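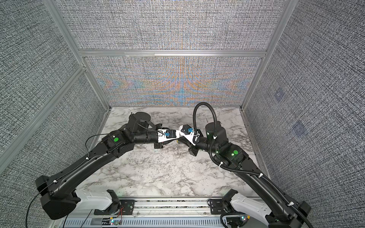 Two-arm cell at Femside, grippers over the middle of the table.

How to bring a two-arm cell onto a small-parts bench

Last updated 26 July 2018

We put a two-arm cell into the small-parts room at Femside last October. These notes are for supervisors and leading hands at other sites who have been told one is coming. They cover the work around the cell and the people who will run it. Wiring and programming are in the supplier's manual.

Before it arrives

Tell the whole room, all shifts, at the same meeting. We told day shift first and afternoon shift heard it in the car park. Say which jobs are moving to the cell, which are staying on the benches, and what happens to the hours. If you don't know yet, say so and give a date when you will.

Write down the job as it is done now. Sit with the person who does it best and write every hand movement, including the ones they don't notice. Severino Iglesias had done our handover task for six years and his list ran to four pages. The supplier's version had 7 steps.

Pick your operators early. You want two per shift, so one can be on leave. Ask for names before you choose any. Two of our best operators were people we would not have thought of.

Setting up the area

1. Mark the floor on the open side of the cell, where people stand to load. Leave enough room for a trolley to pass behind them.

2. Put the parts rack on the operator's stronger side. Ours was on the left for a month and everyone was twisting to reach it.

3. Check the cables with the power isolated. Each arm carries its own cabling along the upper link, held with ties, and there should be slack where the arm bends. Look for rubbing, and for anything hanging low near the front rail where a sleeve could catch it.

4. Wipe the tabletop and clear off everything that isn't part of the job. Pens and spare ties go in the drawer.

5. Tape the stop procedure where you can read it from the loading position. Big print.

First week on the job

Run the cell at reduced speed for the whole week, even if it looks fine on Monday. Our task has both arms working close together over the centre of the table, one on each side of a small part. People need time to get used to how near the grippers come to each other. 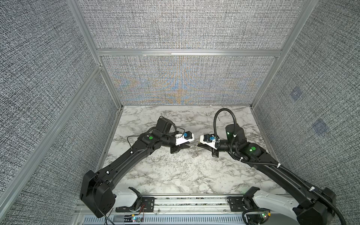 Have each operator stand through a full batch with someone experienced before they run one alone. They should be able to tell you what the arms will do next. When they can call it correctly for a whole batch, sign them off.

Keep a paper log beside the cell. Write the time, what stopped and what you did about it. Bence Vincze, our afternoon leading hand, went through the first 556 entries and sorted them by cause. Most were parts loaded crooked, and we fixed that with a better tray from Irnovent. The rest went back to the programmer.

What changes for people

The lifting and pinching goes down. The standing and watching goes up, and watching is tiring in its own way. We rotate every two hours between the cell and the benches. Operators asked for this and it has worked better than the half-shift blocks we began with.

Pay needs sorting out before start-up. Running the cell is a different job from bench assembly and we moved our operators up a grade after some argument. Narnier did the same from the first day and had fewer complaints.

Keep some hand work going. We still do short runs and repairs on the benches — partly for the odd sizes, partly so people keep the skill for when the cell is down.

Weekly checks

Isolate the power first, then go over the mounting bolts, the cable ties and the gripper fingers. Replace any tie that has gone brittle. Allow 4 minutes per arm. Initial the sheet and put it in the Ding folder with the others.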